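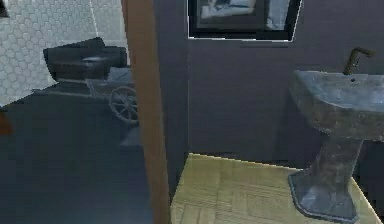

Brernstead's old bathhouse is opening again, and I could not be happier about it!

The town posted the notice Wednesday morning, September 16, 2026, and I read it standing in line for coffee. The doors open to residents next month, with the pool hall first and the steam rooms to follow once the inspector has been back. If you grew up on the Luteck side of the river like I did, you probably learned to swim there (or learned to hang on to the rail and yell, in my case).

It's been shut since the boiler failed, and for a while the talk was all about selling the lot. What changed things was the petition that went around in August. It got 1,551 signatures, which in a town this size is kind of amazing, and the council voted the repair money through at its very next meeting. Kowalchuk, the plumbing outfit on Mill Street, got the job and has been in there ever since. The new boiler is a Vekadmont, and it heats both the pool and the showers, so no more of that icy rinse on the way out.

A few practical bits. Day tickets will be $6, kids under five get in free, and a season pass is $220. The passes go on sale at the town office first, then online a week later. There's a limit of 50 swimmers at a time to start with, so Saturday mornings could get tight — go early if you can. Lockers take quarters, same as always.

The upstairs gallery stays closed for now. The stairs need work and there's no date for that yet, which is a shame, as that's where my grandmother used to sit with her crossword while we splashed around.

Bus 819 will stop right outside again starting the day the pool opens. Parking behind the library is free after four. I've already dug out my goggles, and the strap snapped the second I pulled on it, so I'm off to buy a new pair this weekend.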